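Zwischenbericht April: Demonstrationsdaten für das Abräumen von Tischen
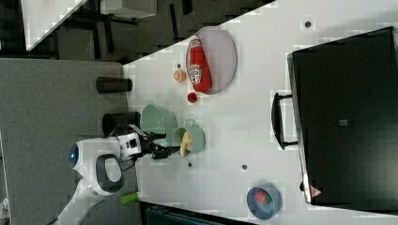
Vorhaben: Workbridge, Arbeitspaket 2
Berichtende: Unnur Bergmann
An: Karine Perron, Simard

Stand der Aufnahmen

Im Berichtszeitraum kamen 1.015 verwertbare Episoden hinzu. Das vereinbarte Ziel für das Arbeitspaket liegt bei 4.000 Episoden. Weitere 141 Episoden wurden bei der Durchsicht verworfen, meist wegen abgebrochener Griffe oder weil die Bedienperson mitten in der Aufgabe neu ansetzen musste. Abgebrochene Griffe, die innerhalb derselben Episode korrigiert werden, behalten wir ab sofort und kennzeichnen sie gesondert. Das war ein Wunsch von Lindiwe Engelbrecht, die das Training betreut.

Aufgaben und Gegenstände

Der Schwerpunkt lag auf Geschirr und Lebensmitteln auf einer weißen Tischplatte. Zum Bestand gehören hellgrüne Becher in zwei Größen, schwarze zylindrische Gefäße, eine flache blaue Schale, ein ovales Tablett und eine rote Ketchupflasche, dazu kleine runde Teile in Orange und Rot. Die Becher werden auch liegend angeboten. Das Greifen liegender Becher dauert bei der Fernsteuerung deutlich länger als das Greifen stehender, und die Bedienpersonen wählen sehr unterschiedliche Anfahrwinkel. Für das Modell ist diese Streuung erwünscht, für den Zeitplan weniger.

Die Anfangslage wird vor jeder Episode neu gelegt. Bis März geschah das nach Gefühl, was zu auffällig ähnlichen Anordnungen führte. Seit April zieht Shirley Dufour die Anordnungen aus einer Liste mit Zufallslagen. Der Umbau kostet etwas Zeit, die Verteilung der Startpositionen ist aber sichtbar breiter geworden.

Qualitätssicherung

Jede Episode wird einmal vollständig angesehen und mit einer kurzen Aufgabenbeschreibung versehen. Bei Unklarheiten entscheidet Karine Kennedy. Die Beschreibungen waren anfangs uneinheitlich — dasselbe Gefäß hieß mal Becher, mal Tasse. Wir haben eine Wortliste mit festen Bezeichnungen eingeführt und die älteren Einträge angepasst.

Abweichungen vom Plan

An 8 Arbeitstagen konnte nicht aufgenommen werden. Ursache war ein Fehler in der Zeitsynchronisation zwischen Greifersignal und Kamerabildern, der erst beim Export an Celtetti auffiel. Die betroffenen Aufnahmen ließen sich nachträglich ausrichten und sind in der oben genannten Zahl enthalten. Mehrkosten sind nicht entstanden.

Nächste Schritte

Im Mai beginnen die Aufnahmen am zweiten Standort Dallinen, mit anderer Tischhöhe und anderem Licht. Parallel läuft ein erster Trainingsdurchgang mit dem vorhandenen Material. Offen ist noch die Freigabe für den zusätzlichen Speicherplatz; wir bitten um Rückmeldung, bevor die Aufnahmen in Dallinen anlaufen.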